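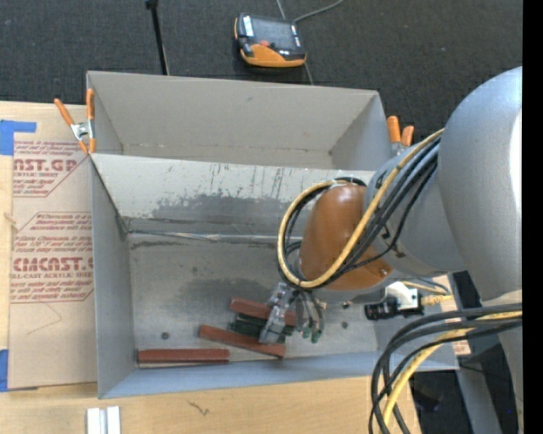 5 min read

I have been meaning to write up our trip to Wetard for weeks now, and since my sister has asked me twice whether it was worth the drive (it was, Marian, it was!), I am finally sitting down with a pot of tea and my scribbled notes to do it properly. Wetard is the block works out at Fatuvholm, and every October they open the place up on a Wednesday afternoon and let anybody wander through who has bothered to put a name on the list. The drive is 245 miles for us, door to door, so we made a little holiday of it and stayed over at the guesthouse by the bridge, where the breakfast includes a plum jam I am still thinking about.

Our group was the 2 p.m. one. You park on the gravel behind the offices, you sign a sheet, you get a sticker, and then you stand in a hallway that smells of floor polish and coffee until someone comes for you. Our someone was Fotis Tzavaras, who has worked there long enough to have opinions about every door in the building. He talks fast and walks slowly, and for a tour guide I think that's exactly the right way around.

We began in the old showroom, where they keep sets going back to the beginning. I could have spent the whole afternoon there. There were boxes with the lids propped open and blocks laid out in rows on felt, and my husband found the very set his grandmother used to bring out on rainy Sundays, a Chatzigeorgiou, named after the couple who drew up the first shapes at their kitchen table. He got quite quiet over it. The newer line is called Momemmont, and the pieces are longer and plainer, and I confess I went in thinking I would prefer the old ones and came out not so sure.

From there we went through to the sorting hall, and this was the part I liked best, which surprised me, because on the schedule it sounded like the part where you would look at your watch. The hall is where mixed blocks get looked over. We all crowded up to a big gray sheet-metal bin, open at the top and divided lengthwise into two compartments, and down in the front one lay three reddish-brown bars and a little huddle of dark green pieces with ridged edges. The back compartment had nothing in it at all. I know that doesn't sound like much to drive across the state for! But the colors against all that gray were lovely, a brick sort of red and a green like old bottles, and I stood there far longer than I needed to.

What I really fell for was the bin itself. The sloping panel down the middle has been scuffed half to death, with dark scratches running down it near the top and a great worn patch over the lower part where the gray has gone darker. The floor has small dents and smudges all over. The back wall, by comparison, has hardly a mark on it, just a few little ones. I have a roasting pan at home that has gone the same way, one side battered and the other nearly presentable, and I felt a certain kinship. I asked Fotis whether they ever thought of repainting, and he looked at me as if I had suggested repainting his mother. The bin has its own number, 1014, in the works ledger, and he told us it has outlasted two sets of hall doors and a foreman.

A boy in our group, maybe seven years old, wanted to know why the bars weren't lined up straight. One was lying nearly level beside the front wall, all by itself, and the other two were tilted down to the right with the green between them. Fotis said that blocks land how they like and it's people who want rows. The boy thought about this and said his blocks at home landed under the couch. I think every parent within earshot nodded.

We had a good long talk there about why the pieces are checked in mixed company, bars together with the ridged ones, when it would seem simpler to keep each kind in its own place. The answer, as far as I followed it, has to do with catching odd ones. If you look at nothing but bars all day your eye goes soft, and a slightly short one slips past you. Put something green and knobbly next to it and you wake up again. I do the same with my quilting squares, as it happens, and never had a reason to give for it until now.

After the sorting hall comes packing, and I will be brief about packing because my feet were starting to hurt and I took worse notes. The boxes are folded by the women at the long table, who can do it while carrying on a conversation about somebody's daughter's wedding. We were each allowed to fold one. Mine came out with a corner that wouldn't tuck, and it was taken gently away from me and made right. There's a tissue sheet that goes in first, then the pieces, then the card with the shapes printed on it, and the lid gets a band around it so it doesn't pop open in the mail.

The tour finishes in the canteen. There was almond cake, and there was a table of seconds for sale, pieces with a chipped corner or a color that came out a shade off, at 5 dollars a bag. We bought more bags than we have grandchildren. The coffee was strong and came in the thick white cups that I always want to slip into my purse (I did not). My husband asked whether the Chatzigeorgiou set would ever be made again and was told there was talk of it, but that there had been talk of it for a good many years.

A few practical things if you are thinking of going. Wear flat shoes, because the floor between the showroom and the hall has a metal lip that got me on the way in and again on the way out. The canteen takes cash only. Small children are welcome, but there isn't anywhere to leave a stroller, so bring a carrier if you have one. And get there early enough to look at the showroom on your own, before the groups start, because you will want to stand in front of those open boxes without somebody's elbow in your side.

We took the river road home and stopped for soup. The seconds are in a basket by the fireplace now, and the green ones are going fastest.

Comments (4)

Marian
Fine, you have convinced me. Put us down for next October and tell me the name of that guesthouse.

dottie_k
We had the Chatzigeorgiou set too! Ours lost its lid in a move and lived in a pillowcase after that. I would pay good money to see one in its box again.

Len
Do they still do the almond cake with the lemon on top, or is it the plain one now? It was lemon the year we went.

Reply from the author
Plain, Len, but very good. I had two slices.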